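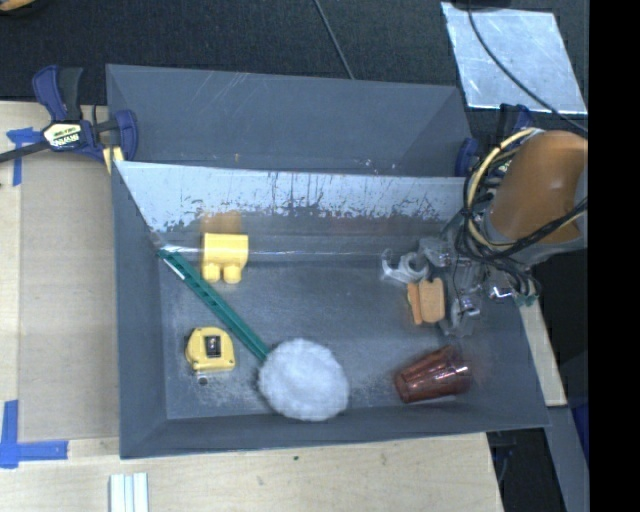
Thesis-month housekeeping: tips from the grad house on Millolby Street

These were collected by Catríona Lenihan for people in the policy and international relations programs who share a kitchen, a printer and very little patience. Last tidied up Sunday, February 27, 2022.

Defrost the freezer before the draft is due
Everyone discovers a passion for appliance care the week a chapter is owed. Get in early. Unplug it, put old towels along the bottom, set a pot of hot water on the middle shelf and shut the door. Change the water when it cools. Leave the butter knife in the drawer – Malachy Carroll went at the ice with one in December and we bought a freezer.

Coffee rings on library books
You can't get them out. Blot the page, put paper towel on both sides, close the book under something heavy and own up at the desk. For rings on the table, try a dab of plain white toothpaste on a soft cloth, rubbed with the grain, then wiped off with a damp one. Test it underneath first.

Cooking for a seminar group
A pot of lentil soup feeds 16 if there's bread, and nine if the political theorists come. Soften the onions properly, which takes longer than any recipe admits. Salt at the end. If it's too salty anyway, add more lentils and water and call it a second batch.

Sticky keyboards
Shut the laptop down and unplug it. Tip it gently to get the crumbs out, then go over the keys with a cloth barely damp with rubbing alcohol. Spray goes on the cloth, never on the keys. Conall Daly's space bar has not been the same colour as the others since his comprehensive exams.

Binders and loose paper
Cheap binders give up at 50 pages. For anything longer, use two and label the spines, or punch the lot and tie it with string through the holes. My supervisor sent back 836 pages of scanned treaty notes with the comment "order?" and I have numbered everything in the bottom corner ever since.

Smelly kettle
Half water, half white vinegar, boil, leave it 30 minutes, empty, then boil twice with fresh water. Put a note on it while it soaks. Tincuța Anghel made tea for a visiting speaker without checking, and he drank all of it, being a former diplomat.

Poster tubes
Unroll your conference poster the night before and lay it face down under a rug. Walk on the rug as normal. Poster putty marks on paint come off with more putty, rolled over the spot until it lifts.

Fridge shelf labels are in the drawer under the toaster. Use them.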